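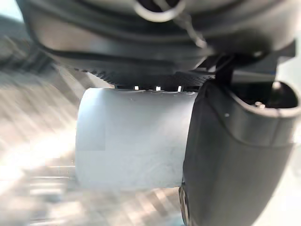

Figure 5. White cylindrical item held on its side, with one flat circular end facing left.

3.2 Surface marks on pale cylindrical items

The items sorted at the Bredville site include many short cylinders with plain, light-colored walls. Pale matte surfaces show handling marks early, and the smudges are often too faint to be recorded under the shelf lighting used in the first round. Figure 5 shows an item with faint smudges on the wall and a lighter rectangular patch near its upper left area. Patches of this type were entered in the log as "local tone change" and were not assigned a cause at the sorting stage.

Each item was graded on a scale from 0 to 5, following the scheme proposed by Ferraro for the Stesmont store. A grade of 0 means that no mark can be found at a viewing distance of 30 cm; a grade of 5 means that marks cover most of the wall. The flat ends were graded separately and are left out of the present analysis.

Creases and lips were treated as shape features and kept apart from the surface grade. A thin wavy line along an edge may indicate either one, and the two are hard to tell apart from a single side view. Where the reading was in doubt, the entry was marked "edge, unresolved" and the item was set aside for a second check by touch.

Items were stored on their sides in Kokier trays, with the graded wall facing forward. Upright storage was tried in May and dropped after the lower rims picked up new marks from the tray floor. The effect of tray lining on the grades is taken up in Section 5.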